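ok so thread on the packing floor and the new cells, bc people keep asking me 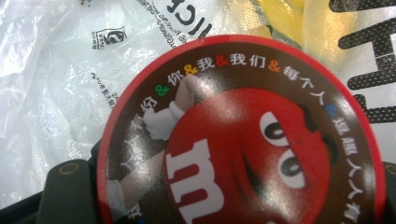 background: I'm on the gift line at Arside. mixed candy boxes, tins, bagged stuff, whatever the order says. been there since before Olevham bought us

two cells went live in March. they pick from the tote and set it in the box. we used to do all of that by hand, 80 boxes a shift each if nothing went wrong

now the count is 1201 for the line on a good day and 499 on a bad one. you can guess which number is on the screen in the break room

round tins are the bad days. anything with a curved rim and a glossy top. same with wrinkly bags, the cell tries, stops, light goes amber, one of us walks over

so my job is "exception handling" now. means I stand between 2 machines and wait for amber. some hrs it's nonstop. some hrs I just stand there

my back is better, I'll say that. wrists too. no more twisting to the low shelf 4 hrs straight

what I miss is talking. six of us on one table before, you could hear each other. now we're spread out and the conveyor is loud

pay — same. title changed, pay didn't. they said it'd be "reviewed" after the trial. trial ended, havent heard

also training was one morning. a guy from Baloyi (they do the install) showed us reset, clear, restart. nothing on what to do if it drops the same item over and over. we worked that out ourselves, theres a taped up sheet now

best thing on that sheet: turn the tin so the rim faces the back wall. less glare off the lights. took us weeks to find

management saw the sheet and liked it so much its going to the Dullutance site. no names on it lol

not anti robot btw. I'd keep the cells. I want us asked BEFORE the next one goes in — we know which boxes are a pain

ok break's over, will answer replies tonight

Aug 3, 2020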